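Stundby Community Help > Clothing and Laundry > Outdoor clothing

Down jacket still clumped after washing - is the filling ruined?

Asked by Ketill Kárason in August
Viewed 813 times
3 answers

I have a quilted down jacket, nylon outside and nylon lining, bought second-hand. The label inside has faded and the only part I can still read is the wash temperature, 30 degrees. I washed it in a front loader on the delicates programme with a normal liquid detergent, then hung it on a hanger in the bathroom overnight.

By the next evening the shell felt dry but the filling had gathered into small hard lumps at the bottom of each channel. Holding it up to a window I can see light through the top half of most channels. There is also a faint smell, a bit like a wet dog.

I do not own a tumble dryer. There is a launderette ten minutes away with large gas dryers, but the lowest setting is only marked "low" with no temperature.

Questions:
1. Are the lumps permanent?
2. Is the smell mould?
3. Should I wash it again before drying it properly, or just dry it?

Answer 1 (accepted)
Gunnlaugur Vigfúsdóttir

1. Almost certainly not. Down that clumps after a wash is still wet in the middle. The shell dries in a few hours, the clusters inside can take two days or more on a hanger, and hanging lets the wet down slide to the bottom of the channel.

2. Wet down smells like that. Mould smells musty and remains after full drying. If the smell has gone once the jacket is dry, there was no mould worth worrying about.

3. Rinse it again first. Ordinary detergent is hard to get out of down and the residue makes the clusters stick. Run two rinse cycles with no detergent, then a spin at 500 rpm. A faster spin is tolerated by some jackets, but mine at 1,000 came out with a split baffle seam. Support the whole jacket with both hands when lifting it out, as the weight of the water can tear the stitching between channels.

For the launderette:

Use low heat. Put your hand in the drum after five minutes of running empty. If you can't hold it against the metal comfortably, it is too hot for nylon.

Close all zips and turn the jacket inside out. Add 2 or three clean tennis balls.

Stop every 20 minutes, take the jacket out, and pull the lumps apart between finger and thumb through the fabric. Expect nearly three hours in total. The last hour seems to do nothing, but don't skip it.

Drying without a machine

It can be done in warm weather. Lay the jacket flat, never on a hanger, on a rack or over a dry sheet with air moving across it. Turn it over every couple of hours and break up the lumps each time. Keep it out of direct sun, which fades dyed nylon. Change the sheet when it feels damp.

For the final check, lay it face up on a bed and press each channel flat with your palm, working from collar to hem. A channel that stays flat or feels cool is still damp. Go over the area behind the pockets twice - there are more layers of fabric there and it dries last.

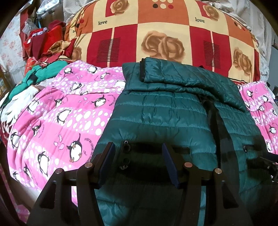
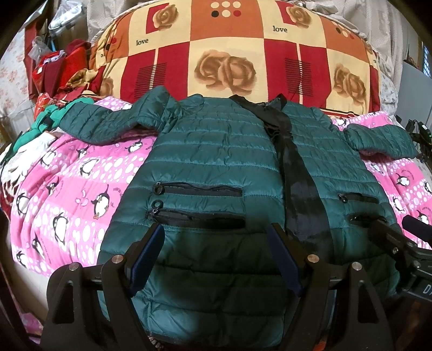 Quilted jacket laid out on a bed, zipped pockets on the front.

Storage afterwards

Leave it loose in a wardrobe. Don't use a vacuum bag or the stuff sack for more than a few days. If any damp smell comes back within a week, dry it again.

Comment from Ketill Kárason: Rinsed twice, then the launderette. Took two hours and forty minutes. Lumps gone apart from one near the left cuff, which I am still working on. No smell now.

Comment from Gunnlaugur Vigfúsdóttir: Aim a hairdryer on the cool setting at the cuff and keep pinching. It will go.

Answer 2
Grodik

Down wash makes a difference. I use Dredex, half the dose on the bottle, and have never needed more than one extra rinse. Fabric softener should never go near down. Also clean out the detergent drawer before you start, old softener sits in there.

Answer 3
Þrastardóttir

had the same with mine, put it on the radiator and it was fine

Comment from Grodik: Depends on the radiator. Nylon can go shiny or pucker where it touches hot metal. A rack a hand's width above it is safer.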